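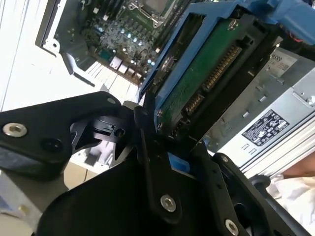
Six weeks with the Drustlow gripper kit

23 Feb 2025

So I finally gave in and bought the Drustlow two-finger kit, after moaning for most of last year that it was too dear. It went on the end of our old Oltine arm, and the bench has been a mess of hex keys ever since.

Most of what we do is strip old office towers for parts, and the job I wanted off my hands was the hard drives. The ones in this batch sit in blue plastic carriers with raised rails down the sides, and I've pulled so many that my thumbs complain. Sixty in a day is my limit!

First, the good bits. The fingers are long and angular, so they can get hold of a carrier without the whole gripper trying to climb in next to the power supply. The grip is firm too. I was worried about it biting into the plastic (our last one did, horribly), but I've been through the pile of carriers and can't find a mark I'd blame on it. You do have to watch which way round you take hold, as the green circuit board on the underside of the drive is bare and I don't want metal anywhere near it. I now teach every pick with the board facing away from the fingers' tips, and I keep a hand close by for stray cables.

Fitting it took me 43 minutes, which included dropping a bolt down a tower and fishing it out with a magnet. The bolts are all hex socket, hooray. The black finish scuffs if you so much as look at it, though, and mine already looks ten years old.

Now the grumbles. The software is from Castellanos and it feels like it was written for somebody with a lot more patience than me. Saving a position takes four clicks, and it forgets the grip force if you rename a job. The Clandico plug-in sorts out the second problem, but it's sold separately and I resent that.

My counter stands at 2,203 grips this morning, with two drives dropped, both in the first week and both my own fault for setting the force too low. Spare finger pads are on order and I'll do another post in July once I've worn a set out.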